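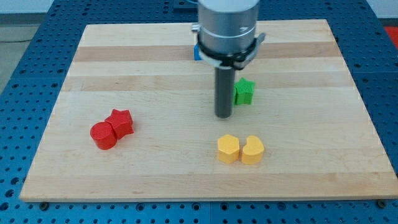 June 2, 2023

Second coat of mineral oil went on the Estholm board last night, so this morning I checked it for movement. The glue lines have held since December, when I flattened the underside and took off 2 mm. Maple in strips this narrow shows every change in tone, and the honey-colored bands running the long way stand out more against the pale ones than they do on my board at home. It lay flat on the blue perforated table with the six small colored blocks on top, and I saw no reason to move them for a visual check. The straightedge can wait until the surface is clear.

Oil used so far: 30 ml. The can from Türkmen is nearly finished. Their order number for the replacement ends in 888, and delivery is to Zotbridge again, which means a trip across town with the cart.

Humidity was higher than I like. I set the dehumidifier to run for 15 minutes in each hour and wrote the setting on the door sheet. If the board cups, the far edge will probably go first, as it did on the Honov one. That one I planed too soon - it came back the other way within a week and had to be done again.

Still to do: wipe the ends with a dry cloth, buy 320 grit, find the short clamps. Wax only after the oil has stopped coming off on the cloth. Left at six, bread and soup, bed early.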